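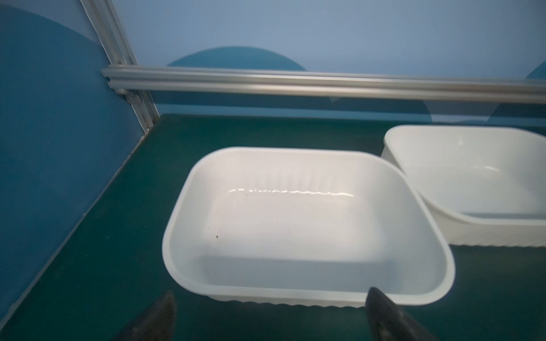 My mother turned 90 in May, and for most of this year I have been in charge of her pills, her eye drops, her hearing aid batteries and the small mountain of paper that comes with all of it. So when my friend Fadwa Morsy told me she had bought the Plindis weekly care organizer for her father and liked it, I ordered one the same evening. Up to then we had been getting by with a shallow white plastic tray, the kind with rounded corners and a thin rim, and everything that belonged to the morning went into it and everything that belonged to the evening went into a cereal bowl. I want to be fair to the tray. It is light, it wipes clean, and white is a very good color for finding a small pale yellow tablet if your eyes are 90 years old. It just doesn't know what day it is, and neither, some mornings, do I.

The Plindis comes in a box about as big as a dictionary. Inside are seven lift-out compartments, one for each day, and each of those is split into four: morning, noon, evening and bed. There is a base that holds them all upright, a card for writing down the prescriptions, and a little magnifier on a cord that my mother has taken for her crossword and will not be giving back. I paid $39, plus shipping, through Trasavau, which had it to us quickly and without any fuss.

First, the good things, and there are plenty. The lettering is huge! I have looked at so many products supposedly made for older people where the print is gray on slightly lighter gray, and I do wonder who they try these things out on. These letters are black on cream and my mother can read them from her chair without her glasses. The lids open with a push of the thumb on a wide tab, no pinching, no fingernails. She has arthritis in both hands and she managed every lid on the first go, except for one I will come to. She was so pleased with herself that she opened and closed them all again for my aunt on the phone, who of course could only hear the clicking.

I also like that each day comes out by itself. When I take her to lunch, that day's compartment goes in her handbag and the rest stays home. It sounds like a small thing, but she hated carrying the pharmacy bag into a restaurant. She said it made her feel like a patient, and she wanted to feel like a woman having soup.

Now the complaints. The bedtime lid sticks. It was stiff on three of the seven days when new, and one is still stiff now, so I leave that one slightly open. The compartments are also on the small side. My mother takes a calcium tablet that is frankly the size of a kidney bean, and once that's in with the rest of the morning lot, the lid has to be coaxed. If you or your parent takes a lot of large vitamins, measure first. And the prescription card is made of ordinary card – it got damp by the sink and the ink ran, so I made a new one and covered it in tape.

I did look at the Gurunine before buying. It has an alarm and a voice that tells you to take your medicine, and it costs a good deal more. My neighbor Mrs. Bhardwaj, who is 70 and runs her own life perfectly well, has one and finds it useful. My mother heard it go off once over coffee and asked me please never to bring such a thing into her house. I think there's something in that. She doesn't mind being helped, but she does mind being announced.

Filling it takes me a quarter of an hour, usually with the radio on, and she sits across from me and checks my work. She was a bookkeeper for most of her life and has caught me out twice. We still use the old tray for this part, by the way, tipping each bottle out into it so nothing rolls off under the stove.

Four stars from me. It would be five with a looser bedtime lid and a card you could wipe. My mother says to put down five anyway, on account of the magnifier.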